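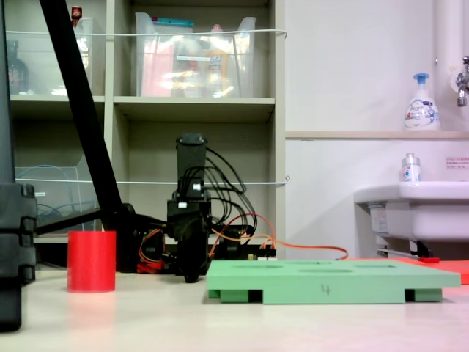 Cubby shelving with no doors is what I have to work with for a shared workroom, and I need advice on bins. The unit is a beige one with open compartments, and at the moment I use clear plastic bins in it. One in a lower cubby holds coiled blue cables and works well enough. The upper ones hold bottles and packages mixed together, and a small red-capped bottle stands higher than the rim of its bin. Two thin white strings run across the front of the shelving, one by the upper bins and one at mid-height, and I would like to keep them. My questions are whether to go to taller bins, whether lids are worth it in a cubby, and how to keep liquids apart from dry goods without buying another unit.

Home > Storage > Shelving > Ask > Sign in

Posted by Joni Lappalainen, 5 February 2022
1,894 views

Joonas Suominen
Measure the clear opening of the cubby first, at the front edge and again at the back. Older units sag and the two figures can differ. Subtract the clearance you need to tip a bin forward and lift it over any string. What remains is your maximum bin height, and it is usually less than people expect.

Taller bins don't solve a mixed-contents problem. A bottle that stands above the rim is fine provided it can't fall over, so put the bottles together in one bin, upright, with a divider cut from corrugated plastic. Packages go in a separate bin. Keep the liquids bin in the lowest cubby you can spare and move the cables up. A leak from an upper cubby runs down the uprights and reaches everything under it.

On lids: skip them for anything used daily. In a cubby you can't open a lid without pulling the bin most of the way out, and after a week the lids end up in a stack somewhere else. For cables I would leave the bin open and put a hook-and-loop tie on each coil. Label the short end that faces out. Paper labels under clear tape hold up for years, while the printed kind I bought from Stendis lifted at the corners by November.

If you keep the strings, fix them so that one end unhooks. A fixed string at mid-height will catch the rim of the bin each time you pull it out. A small cup hook at one side and a loop in the string is sufficient.

Helpful (4) Share

Pichit Nakpan
get the Huno ones, they stack

Reijo Mäkelä
Agree with most of the first reply, except on the divider. Corrugated plastic bows when the bottles are heavy. I use a second, smaller bin inside the first, which also contains leaks and can be taken to the sink for washing. The fit doesn't have to be exact. Fill the gap at one end with a folded cloth.

Check the shelf pins as well before moving anything heavy. If they are plastic, replace them with steel ones of the same diameter. Keskinen sells them loose. Put the steel pins under the liquids shelf first and do the others when you have time.

I can't comment on the Huno bins. The Tistum ones I have taper toward the base, so you lose floor area in each cubby, and round bottles lean against the slope. Look for straight sides.

Helpful (2) Share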